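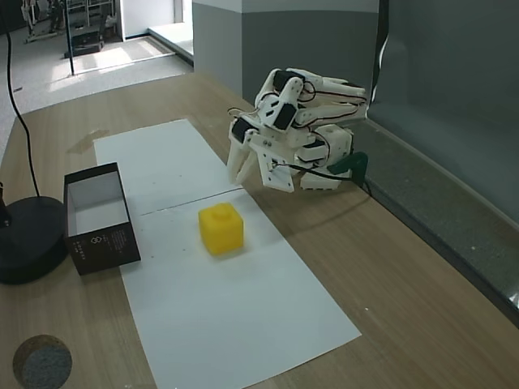 Laborbuch Greifen und Ablegen, Juni 2022

Eigentlich wollte ich heute nur kurz die Greifhöhe nachmessen und dann nach Hause, aber wie das so ist, wenn man einmal angefangen hat: Jetzt sitze ich doch wieder hier und schreibe alles auf, solange es frisch ist (und damit ihr im September nicht wieder rätseln müsst, was ich mir dabei gedacht habe).

Es geht weiter um die Frage, ob wir der Strategie beibringen können, ein Teil in eine offene Schachtel oder ein flaches Tablett zu bringen, ohne jede Form einzeln anzulernen. Bisher haben wir nur mit dem gelben Würfel gearbeitet. Der Datensatz umfasst inzwischen 3.137 Vorführungen, alle von Hand gesteuert, und ich bin ehrlich gesagt ein bisschen stolz darauf! 261 davon habe ich aussortiert, weil die Servopositionen nicht sauber mitgeschrieben wurden. Die liegen unter Doltden im Ordner »unklar«, bitte nicht löschen, vielleicht taugen sie noch für die Fehlererkennung.

Aufbau wie gehabt: weißes Papier auf dem Tisch, damit der Hintergrund für die Kamera ruhig bleibt, Schachtel links vom Würfel, Startlage der Hand wie im letzten Eintrag. Die Steuerung läuft über Tikonon, das Training über Nacht auf dem Rechner nebenan. Nach dem Vorschlag von Güler gebe ich dem Netz jetzt acht Schritte auf einmal vor, danach wird neu geplant. Das Zittern beim Anfahren ist damit deutlich kleiner geworden, dafür reagiert der Arm träger, wenn man das Teil unterwegs verschiebt. Damit kann ich vorerst gut leben.

Neu ist das gelbe U. Beim Würfel ist es dem Netz ziemlich egal, von welcher Seite der Finger kommt, beim U dagegen muss er in die Lücke zwischen den beiden Schenkeln, sonst schiebt er das Teil bloß vor sich her. Ich übe das im flachen Tablett, dort kann es nicht weit weg, und der dunkle Rand ist im Kamerabild schön zu erkennen.

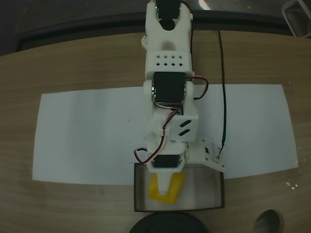

Ergebnis und was noch offen ist

Mit dem Würfel bin ich zufrieden. Beim U klappt das Ansetzen, solange die Öffnung ungefähr zum Arm hin liegt; quer gelegt sucht er lange herum, bis zu 510 Regelschritte, dann breche ich ab. Ich vermute, dass in den Vorführungen einfach zu wenig verdrehte Lagen stecken.

Nächstes Mal also:
- U in mehr Winkeln vorführen, auch nah am Rand
- Nullpunkt des unteren Servos prüfen
- alten Stand aus Niltton zum Vergleich einspielen
- Kabel am Arm neu bündeln

Letzte Einträge
Kamera neu kalibriert
Fingerspitzen gedruckt, zweite Fassung
Tikonon: Aussetzer beim Mitschreiben
Würfel in Schachtel, erste Versuche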